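Perspektivwechsel innerhalb einer Szene - erlaubt?

Wandness
Mein Krimi hat 229 Normseiten, personale Erzählweise. In Kapitel 2 springe ich mitten im Verhör vom Kommissar zur Zeugin. Reicht eine Leerzeile?

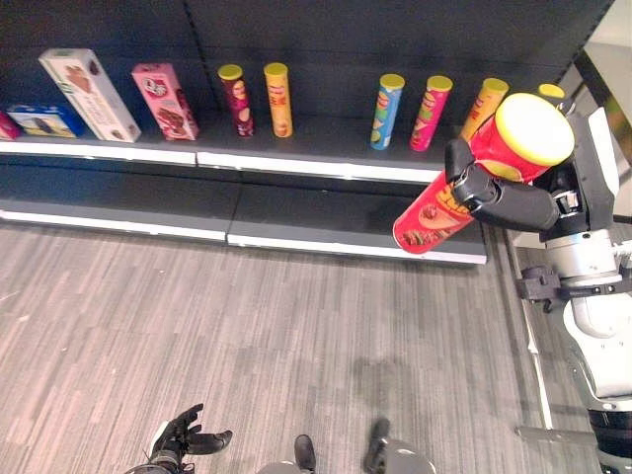
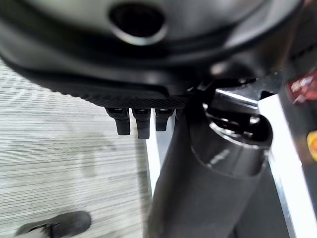
Damir Omerović
Leerzeile reicht, sofern der erste Satz danach die neue Figur nennt. Wahrnehmung strikt trennen: Steht der Kommissar vor einem Regal wie auf dem ersten Bild, registriert er das leere untere Fach. Die Zeugin sieht vielleicht nur die blaue Schachtel. Beides in einem Absatz - Fehler.

Pagano
Kommt drauf an. Bei mir hat's keinen gestört.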